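Section 3: Setting up your snack corner

A small oven and a few favourite packets can turn a plain table into the friendliest spot in the house, and it takes very little effort to get it right the first time. Please read the whole section before you begin, even if you have owned a little oven before - the Wilov has one or two habits of its own.

Choosing the table

1. Pick a table that is level and doesn't wobble when you lean on it. If you are putting two tables together, as many of our customers with the Vekendale folding pair like to do, push them up until the edges meet all the way along.

2. Stand the oven wholly on one table or wholly on the other. It should never straddle the join, as the two tops can drift apart over time and leave the feet sitting unevenly.

3. Leave a good gap behind the oven and on both sides, and keep the space above it clear.

Note: pale tabletops do pick up scuffs and grey smudges in daily use. A soft cloth with a drop of washing-up liquid lifts most of them, and the rest you will stop noticing by March.

Plugging in

4. Check that both controls are turned to off.

5. Plug the oven into a wall socket if one is within reach. If you must use a power strip, look at the rating printed underneath it first. The Wilov draws 1,435 watts on its ordinary setting and 1,665 watts with both elements on, so please don't run a kettle from the same strip.

6. Let the cord lie in an easy curve on the table, well away from the door and the hot sides. Don't wind it up tightly behind the oven.

CAUTION: The body and the glass become very hot. Crisp packets, paper napkins and tea towels must be moved well clear before the oven is switched on, and kept clear until it has cooled. Allow 30 minutes.

Laying out the snacks

Now for the pleasant part! With the oven off and cold you can arrange things however you please.

7. Set the oven towards the middle of the back, so that the door faces whoever is doing the toasting.

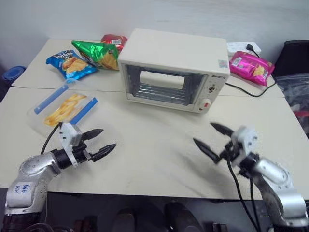
8. Lay the bags flat to either side, and try to mix the colours a little - a blue one next to a green one, something pink across the way - so that guests can find their favourite without rummaging.

9. Keep the front of the table free for plates and bowls. The Asfaw dipping bowls (sold in packs of 3) fit nicely here.

10. When it is time to warm something up, tip the crisps into bowls and take the bags away first. Never heat food in its packet, foil ones included.

Related guides from Clidetti
Cleaning the rack and crumb tray
Toasting times for bread and buns
Storing opened packets
Folding tables: care and repair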